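Part-Time Stockroom Assistant, Fasby Home Goods

Fasby sells wallpaper, lamps and small household items from a shop and stockroom on Clirno Street. We are looking for one person to help with receiving, shelving and packing orders.

The job is 8 hours a week, split over two mornings. Pay is set at hiring and goes up after the first April review.

You will:
check deliveries against the order sheet
put stock away and keep the aisles clear
wrap wallpaper rolls for mailing
answer the stockroom phone when the shop is busy

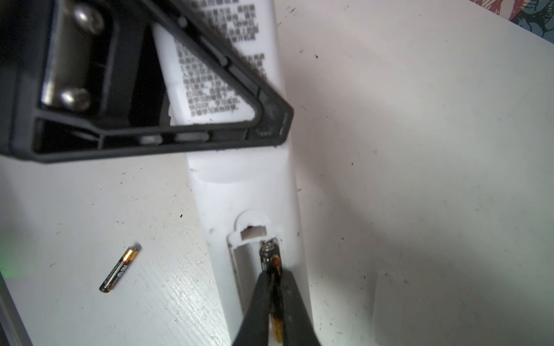
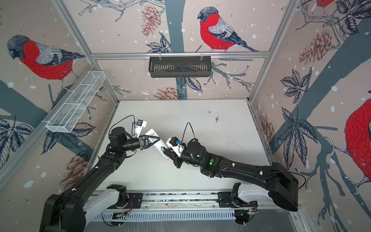
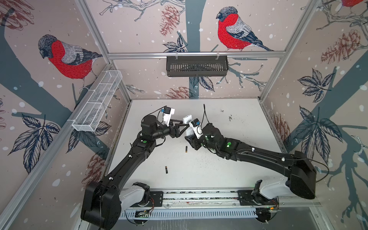 You need to be able to lift a full carton of rolls and read small print on packing slips. Experience with the Jonon inventory program helps, but we will train you. A driver's license is not required. The 106 bus stops across the street.

Our stockroom lead, Leszek Wasilewska, will be your supervisor. Shifts start at 7 in the morning, and the side door is the staff entrance.

To apply, send a short letter and the name of one past employer to Rostislav Říha at the shop, or drop them off at the front counter. Put job number 638 on the envelope. Applications close 2020-12-16.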